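# Table Surface Study: Keeping a Work Table Usable in a Shared Project Room

Samran Saengthong and Jarlath Buckley
July 30, 2022
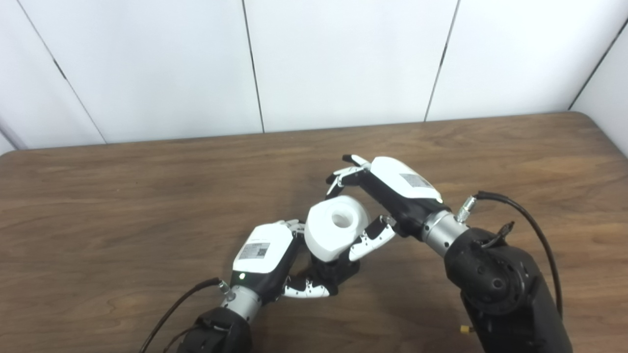 *Figure 1. The study table against the panel wall, with the white roll used in the handling tasks.*

## 1. Background

The project room has one large table and it gets used for everything. During the year it holds laptops, sandwiches, half-built models, paint, glue and whatever the last group did not take with them. In November the department office asked whether the table should be replaced. We asked if we could look at the question as our summer project, and our supervisor agreed as long as we kept the spending low and wrote down what we did.

The table has a brown wooden top with a visible grain. The darker and lighter streaks run mostly lengthwise, parallel to the wall. The wall behind it is made of smooth white panels with thin dark seams between them. Table and wall both came into our work, the table because it is what people use and the wall because it decides how much light reaches the table and how far things can be pushed back.

We wanted to answer three questions:

1. Does the top need to be replaced, or can it be cleaned and kept?
2. Do small round objects stay where people put them?
3. Is there a simple layout that keeps the middle of the table clear?

## 2. Materials

We kept the list short.

- One white roll, cylindrical, with a round hole through the center
- Masking tape
- A spirit level
- Cotton cloths and dish soap
- Zanovwood care oil, one bottle
- A Kurero desk lamp with an adjustable arm
- A notebook kept in the room for comments

The roll was chosen because rolls of one kind or another are what most often end up on the floor. Tape, ribbon, solder and thread are all kept on something like it. It can stand on its flat end or lie on its side, so one object gave us two cases to test.

## 3. Method

### 3.1 Cleaning

We cleared the table and wiped it with a damp cloth and a small amount of dish soap, going with the grain. After it dried we went over it again with a clean cloth. Old tape residue near the front was softened with warm water and rubbed off by hand. It took two sessions. We did not use a scraper, as Jarlath had marked a shelf at home with one and did not want to repeat that on a table we do not own.

The oil was tried first on a patch at the back, close to the wall, and left overnight. The color was slightly deeper the next day but the streaks were still easy to see, so we did the rest of the top. We wiped off the extra after 15 minutes as the bottle said.

### 3.2 Level

The spirit level was placed at the two back corners, the two front corners and the center, first along the grain and then across it. The back corners are rounded, so we set the level a little way in from the edge.

### 3.3 Placing the roll

Each trial was a single placement. The roll was picked up, held with the hole facing up, and set down on a tape mark. In half of the trials it was set on its flat end and in the other half on its side. We then waited and wrote down whether it had stayed, moved, or left the table. We did 50 trials on the bare top and repeated the set with a cloth mat from Fairweather under the marks.

### 3.4 Layout

We marked a strip along the wall with tape and asked people using the room to keep supplies in it. The rest of the table was for the work itself. The rule was written on a card taped at the front. People were asked to leave comments in the notebook.

## 4. Results

### 4.1 Condition of the top

The top does not need to be replaced. Most of what looked like damage was dirt and glue. Two shallow scratches remain near the front and can be felt with a fingernail, but paper lies flat over them and a pen does not skip.

### 4.2 Level

The table was level along the grain. Across the grain it sloped very slightly toward the front. The slope is too small to notice when sitting at the table. We put a folded piece of card under each front foot and measured again, and the bubble was centered at all five points.

### 4.3 Placement

On its flat end the roll stayed put in every trial, with or without the mat. On its side it often moved on the bare top, and the direction depended on how it was turned. With its axis across the table it would roll along the grain and stop. With its axis parallel to the wall it went toward the front, and before the card was added it sometimes fell off. The mat stopped nearly all of this.

We did the first bare set before leveling and only repeated part of it afterward, so the two cannot be compared properly. This was a planning mistake. The level should have been checked first.

### 4.4 Layout

The strip along the wall worked well on days when only one group was in the room. When two groups shared the table, supplies moved forward again by lunch. The notebook comments were mostly about light. Several people said the lamp was more useful at the back, where the white panels reflected it, than clamped at the side. One person wanted the strip to be wider. Another asked whose mug it was.

## 5. Cost

We were given 3,000 from the small projects fund and used 137 of it. This covered the oil, the mat, tape and cloths. The lamp was already in the room. We had a quote from Puvska for a replacement top, but it came to over 15 times what we spent, before delivery.

## 6. Recommendations

- Keep the present top and oil it once a year.
- Store rolls on their flat end, hole up. A short peg board would be better still.
- Leave the mat on the table.
- Replace the folded card with proper adjustable feet.
- Move the tape line forward by a hand's width, so that larger boxes fit behind it.

## 7. Who did what

Samran did the leveling, ran the placement trials and wrote sections 3 and 4. Jarlath did the cleaning and oiling, kept the accounts and wrote the rest. The trial sheets and the notebook are in the top drawer of the filing cabinet by the door, in the green folder. The remaining oil is on the shelf above it.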